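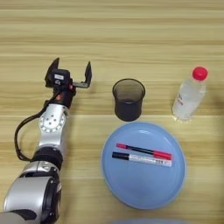

*Reading time: 5 minutes*

## 9. Setting up the table for the two-arm build

By now both arms should be bolted down and answering to the Ziltik control box, and if they are, well done, because that was the fiddly bit (it took Kamarul and me a good many evenings at the Pillai workshop, with far too much tea). This section covers laying out the table and trying your first gentle pick-up. Please read it through once before you switch anything on, even if you've built an arm before.

### 9.1 Lay out the practice objects

1. Clear the table and wipe it down. Crumbs under a plate make it rock.
2. Set one shallow plate where both grippers can get to it without stretching.
3. Lay a marker flat on the plate. Leave the cap on!
4. Stand a light plastic cup further back, clear of the plate.
5. If you want something for the arms to steer round, add a bottle of water behind the working area, with the cap screwed down tight.

> **Note:** Any household cup will do as long as it isn't glass or china. Iman Tawfik, who wrote the first version of these notes, used old yoghurt pots for months and swears by them still.
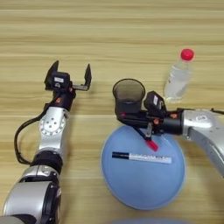
**Do I need to switch both arms on if I only want to practise with one?**

Both arms need power, even when one of them is only parked. The control box checks for the pair when it starts up and will sit there sulking if one is missing.

### 9.2 First pick-up

1. Put the control box in slow mode and keep a hand near the stop button.
2. Park the left arm with its gripper open, well over to its own side.
3. Bring the right arm over the cup and lower it a little at a time.
4. Close the gripper until the fingers just touch, then give it one more small step. The grip setting on ours is 900, but start lower and work your way up.
5. Lift slowly and wait a moment before moving sideways.

> **Caution:** Never reach in to straighten a cup while the arm is live. Press stop first, every single time, and make sure anyone sharing the bench knows to do the same.
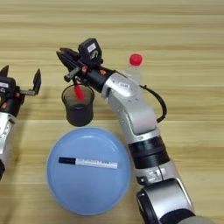
If all of that goes smoothly, do it again from a slightly different starting spot, and then again, until you stop holding your breath. We found it helped to take turns, one of us driving and the other watching the table, and to swap over whenever the driver got impatient (usually me, I'm afraid).

### 9.3 Check the cables and the clearance

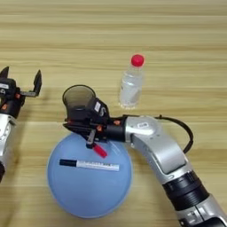 Cables cause more bother on a home build than motors ever do, so spend a few minutes on them before you speed anything up. Move each joint slowly through the reach you plan to use and watch for tugging or rubbing. You want enough slack for a loose hoop like the one on the right arm, standing out over the elbow, and no cable ties pulled tight across a joint. While you're at it, look underneath the gripper as well as at whatever it's holding: a finger pointing down towards the plate will meet the plate long before the cup does, so set your lowest height from the finger.

Once you're happy, save the position as slot 2 on the control box and write it on a bit of tape stuck to the lid. Then switch off at the wall, let both arms settle, and put the kettle on before you start section 10.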